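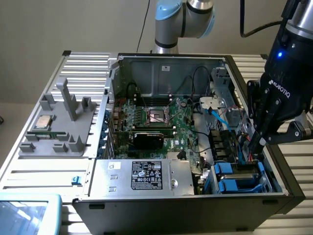 Grundmont asked us for a plain account of the first half of the Sindudcombe refurbished computer grant, and I will try to give one without the cheer of the application. The money was meant to put 40 working desktops into homes that had none. We have delivered 18. My view, which Hatice Oral does not fully share, is that the target was set by people who pictured a donated computer as a finished thing. A tower with its side panel off and an empty CPU socket is a fair sample of what a donation can mean, and the application had no line for processors. It had a line for stickers.

Donations themselves are not the trouble. Firms are glad to clear out a storeroom and be thanked for it. We took in 41 machines up to the end of June and turned none away, a policy I argued against at the time and would still like to end. Each one has to be logged, wiped and tested before we know if it is any use, and the wiping alone can tie up a bench for most of an afternoon.

The Ralix stock software was supposed to shorten this. So far it has given us a second place to type the same serial numbers. Hatice reports that the labels now print correctly and that the search works better than the old spreadsheet. I accept the part about the labels. I would not renew the license on the strength of it.

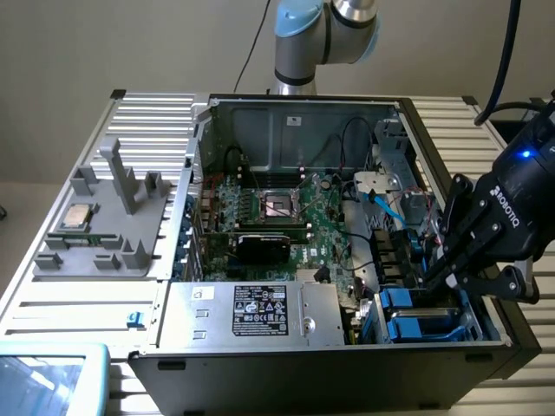 On the household side the picture is mixed. Families were referred by two schools and by the Tatlı advice center, and the center's referrals were much the better prepared. The forms said who would use the computer, what for, and whether there was any internet at the address. The school forms often left that last box blank. Several machines went to homes with no connection, where they are good for typing homework and little else. I can't count those as getting a family online, whatever the grant summary says, and I have listed them separately in the annex.

We also said we would measure "digital confidence" with a survey at delivery and another three months later. The first survey came back with nearly everyone ticking "confident" or "very confident," which leaves the second one very little to show. Hortensia Puma has offered to replace it with short phone calls. I support that, provided the calls are made by someone who did not deliver the machine.

Spending is under budget, mostly from work not done yet, so please don't read it as thrift. We ask to move $1,000 from publicity to parts, chiefly memory and processors. We also ask that the final target stay at 40 only if the end date moves to the spring. If it can't move, I would sooner agree on a lower number now than explain the gap later. Hatice will send the receipts and the annex separately.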